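Kekeli Kpodo Would Like You to Stop Guessing

The rumor was everywhere by March: Kekeli Kpodo, star of the streaming drama Joltico, had quietly married her co-star. A fan account posted a ring. Six gossip sites ran with it.

"It was a prop," Kpodo says over the phone, sounding more tired than amused. "I wore it for 20 episodes. People had seen it." 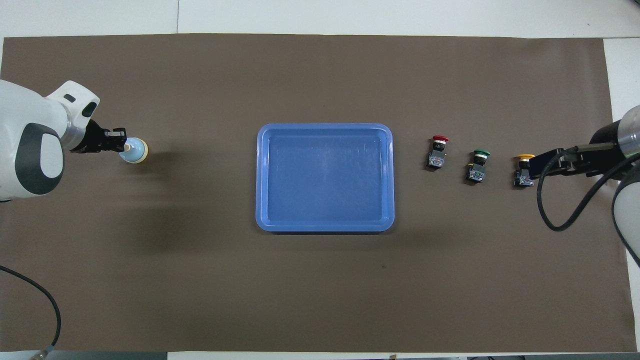 So who started it?

She claims not to know. I'm not sure I buy that. The story landed five days before the season finale, and her publicists at Maltimix took most of a week to deny it. When I bring up the timing, she laughs.

"You think they're that organized? They can't get my car to the right airport."

It's a good line, and it doesn't answer the question. I ask again, and she says she was "told to let it breathe," then won't say by whom. 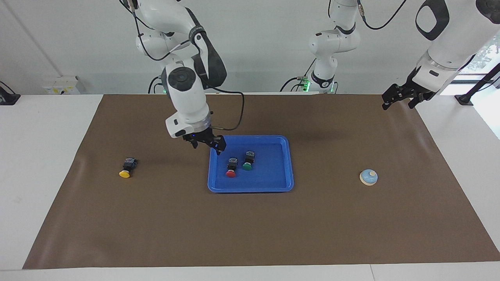 She is more open about the money. A perfume deal with Nokix was signed while the rumor was still running, and she admits the attention didn't hurt. "I'd be lying if I said it did. But I also had 69 messages from cousins asking why they weren't invited."

As for whether she's seeing anyone, Kpodo says she is single and likes it. She said the same thing last year, shortly before she was photographed leaving dinner at Hayashi with a man she has never named.

"He's a friend," she says. "Write that down."

I did.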